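The Gadberg group trains its arm on mixed trays beside a working sink, and its latest result is a modest one. "We changed only the order of the demonstrations," the lead engineer says. "Soft items came first."

With 300 demonstrations, failed grasps on cloth and plush fell from 29 to 23 per cent.
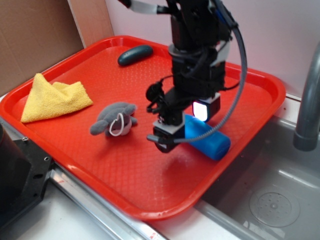 ## Limits of the method

Rigid items showed no gain. "The wrist light was on throughout – we have not tested without it," she says. A repeat at Fokeveck is planned for August.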